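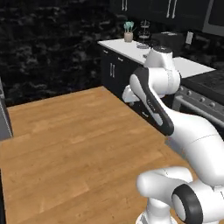 The Gripper Bake-Off

The sales deck for the Willex two-finger gripper has a slide near the end that says it will pick up "anything you'd find in a family kitchen". I have a family kitchen. It contains a colander, a wet tea towel and a cheese slicer with a bent wire, and I would like to see the slide's author try.

So when Ledlow offered to let me watch it compare the Willex with two rivals, on the same arm and doing the same jobs, I said yes, on the condition that I could see every failed attempt and not only the ones that ended up in the video.

Ledlow is a small testing outfit above a tile showroom. It does most of its first-round comparisons in simulation, in a set of computer-built kitchens, and only moves to a real arm once a gripper has earned it. That makes good sense if you are paying for the repairs. It also means that what I watched for two days in October was a very good-looking kitchen on a monitor, with a white arm in it, going about its business in total silence.

"People get disappointed," said Lotte Van Hecke, who runs the comparison work. "They come here expecting smoke."

Her test is plain enough. Each gripper gets the same arm, the same controller and the same list of jobs: go to a named spot over the counter, approach an object, close, lift, put it down somewhere else. The kitchen layout is shuffled between runs. A job counts as done if the object ends up within a palm's width of its target and still the right way up. By the time I arrived the machines had got through 2,445 attempts, most of them overnight.

The three entrants were the Willex, a slimmer two-finger model from Boersma, and a three-finger hand from Prurnus that costs more than my car. I asked which was winning. Van Hecke said it depended what I meant by winning, which I took as a bad sign for all three. 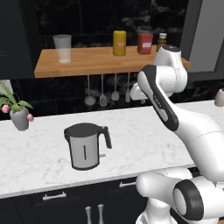
Kettles are where the sales talk starts to wobble. A kettle handle looks easy. It sticks out, it is about the right thickness for a hand, and every person in the building can lift one half asleep. For a two-finger gripper it is a small nightmare of angles. Come in too high and the wrist fouls the shelf. Come in too flat and the fingers meet the body of the kettle before they get anywhere near the handle. The Boersma, which has the longer reach, managed it more often than the Willex, and then tended to let the thing swing.

Out of 388 kettle attempts across the three grippers, 143 met Ledlow's standard. I had that figure read out to me twice. Van Hecke thinks it is respectable. I think that if a new member of kitchen staff put the kettle down properly 143 times in 388 we would be having a talk.

The Prurnus hand did best, and I was ready to be impressed until I asked how long it took. Its planning software likes to think. There were runs in which the arm went up to the counter, paused, backed off, came round again and paused once more, like someone who has walked into a room and forgotten why. None of that appears in the success rate, because Ledlow's basic table has no column for time. Van Hecke agreed it should have one. It is going in the next version, she said, along with a penalty for touching anything that isn't the target.

The man who wrote most of the controller, Anselmo Cárdenas, is more of a doubter than I am. He doesn't much care about fingers. His view, delivered over a very long sandwich, is that at least half of what buyers put down to the gripper is really the arm arriving in the wrong place, and that you could bolt a salad server to a well-driven wrist and beat an expensive hand on a badly driven one. 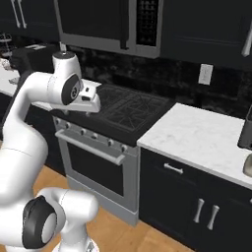 He showed me what he meant by running the hob approach with the controller set up two ways. With the factory settings the fingers came down over the cooktop, but never over quite the same bar of the grate twice. With his own settings the spread shrank to something you could cover with a coin. Same gripper, same arm, same stove. The Willex, which had been in last place on hob jobs all morning, came up level with the Boersma by mid-afternoon.

This ought to worry anyone who buys on the strength of a comparison chart, including the ones Ledlow sells. If swapping the settings can move a product up the table, the table is partly a record of who had time to tune what. Willex sent an engineer to help set theirs up. Prurnus sent a PDF. I leave you to guess how evenly that falls.

Then there is the larger question of whether any of it holds once there is a real kettle with real water in it. Simulated friction is generous. Simulated handles don't get greasy. Van Hecke puts the gap at "annoying but known", and says the order of finish usually survives the move to hardware even when the scores drop. Usually is doing a fair bit of work there. She had 4 past comparisons to back it up, and in one of them the first and second places had swapped.

What I would pay for, if I were buying, is the dull part: the logs, the failed runs, the hours spent on settings for each entrant, and the time per job. Ledlow will hand all of that over if you ask, and says that hardly any customers do. They want the chart.

The Willex goes on to the real arm next month, with the Boersma behind it. Prurnus has asked for its hob runs to be done again.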